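Old plank floor meets new white ceiling, and the room looks unfinished. What am I missing?
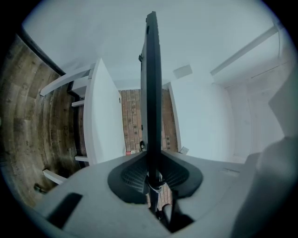 The plank floor, and some of the ceiling over it.

Posted by Gredow
Thu 27 February
367 views

We moved into the Andivar place last fall and I have been fixing it one room at a time, which at my speed means I expect to be done when the mortgage is. The back room is the current project. The floor is wood planks, brown in some places and gray in others, with all the knots and grain you could want. I like it. The ceiling is white and smooth, and I painted it myself, so I have to like it.

My trouble is the color. The can said white. On an evening with the lamps on it is white. By day it goes faintly blue, and next to the floor it looks like it belongs to a dentist. There is also a small square vent cover up there in pale gray, which my spouse noticed on day one and has brought up regularly.

So, two things. Do I repaint the ceiling something warmer, or sand the floor so it is all one color? And do I paint the vent cover to match, or is that the kind of thing that peels off into your soup? Budget is small. I have most of a weekend and a roller that has seen better weekends.

9 comments

golbridge_handy
Member, 2,036 posts

Leave the floor alone. Sanding a plank floor is a dusty, loud job, and if you have never used a drum sander you will put a dip in it that you'll feel with your socks every morning. I put one in mine in September. The gray on old boards is often just wear and old finish. Wash a small corner with wood floor cleaner and see what comes up before you rent anything.

Repaint the ceiling. A blue cast by day is usually the light from the windows as much as the paint, but a white with a little yellow or red in it will calm it down. Get a sample pot and paint a piece of cardboard, then tape it to the ceiling and look at it morning, noon and night. If you paint the sample straight on the ceiling you will be looking at it until you die.

The vent cover comes down with a couple of screws on most of them. Take it off, wash the grease and dust off it, scuff it with fine sandpaper and use spray paint made for metal or plastic, whichever yours is. Thin coats, outside. Don't roll over it in place or you'll glue it to the ceiling and paint the slots shut.

Helpful? 20 yes

Gebretsadik
New member

Rug.

Helpful? 9 yes

plainwall
Member

I'd do the bulbs and the trim before any of this. If the trim up at the ceiling is a different white from the ceiling itself, the eye goes right to it and blames the whole room. Same can on both, flat on the ceiling and something a bit shinier on the trim, and it looks like you meant it.

Disagree about the vent. Mine is a slightly different color from everything around it and has been for years. Visitors look at the TV.

Also, which way do your windows face? You left that out and it matters more than the rest of it.

Helpful? 4 yes

Gredow replied:
North. I see the problem now. Cardboard is up. The rug is being discussed.

Share this page | 9 comments

Related topics
Can I use floor cleaner on bare wood planks?
Ceiling paint drips on my new glasses
How do I tell if my trim is oil or latex?
Vent cover screws painted over and stuck
Squeaky board, only at night

Contact | Copyright Golbridge Home Help | Back to top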